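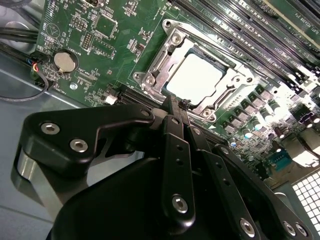

Startseite Forum Werkstatt Marktplatz Anmelden

Suchbegriff eingeben Suchen

Lesezeit: 2 Minuten

Alten Tower zerlegen oder wieder flottmachen?

lötfee_gellau
Guten Abend in die Runde, ich hab mal wieder einen Tower auf dem Tisch und schwanke, wie so oft bei mir. Den Rechner hab ich in Gellau bei El Fassi aus der Restekiste gezogen, er lief dort jahrelang im Büro, und eigentlich wollte ich ihn nur ausschlachten. Jetzt liegt er offen vor mir und tut mir fast ein bisschen leid! Was meint ihr: neue Knopfzelle, frische Wärmeleitpaste und weiterleben lassen? Oder Speicher und Prozessor raus und den Rest zum Wertstoffhof?

ramriegel
Hallo! Unbedingt leben lassen. Fürs Schreiben und ein bisschen Surfen reicht so was noch lange (meine Mutter ist mit ihrem sehr glücklich). Die Knopfzelle würde ich in jedem Fall tauschen, sonst stellst du nach jedem Stromausfall die Uhr neu.

Kupferkopf
Da muss ich leider widersprechen, lieber ramriegel. Ich hab letzten September bei so einer Kiste 100 Euro in Speicher und SSD gesteckt und mich danach nur geärgert, weil das Netzteil kurz darauf aufgab. Ausbauen, was man brauchen kann, und gut.

lötfee_gellau
Danke euch beiden, auch wenn ich jetzt so schlau bin wie vorher :-)
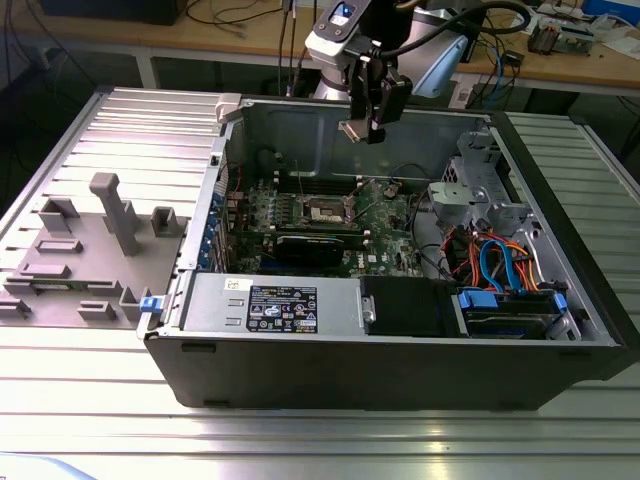
Tower auf der Seite, Deckel ab, Sockel leer

ramriegel
Der sieht doch ordentlich aus! Pass nur auf den Sockel auf und setz die CPU ganz ohne Druck ein, den macht dann der Hebel. Paste gibt es bei Skiden, die kleine Tube reicht ewig.

Kupferkopf
Na gut, hübsch ist er ja. Aber prüf bitte zuerst das Netzteil, bevor du Geld ausgibst. Und in Saneck nehmen sie auch einzelne Platinen an, falls du es dir anders überlegst.

lötfee_gellau
Abgemacht, erst das Netzteil und dann die Paste. Ich melde mich, sobald er piept oder eben nicht piept. Gute Nacht zusammen!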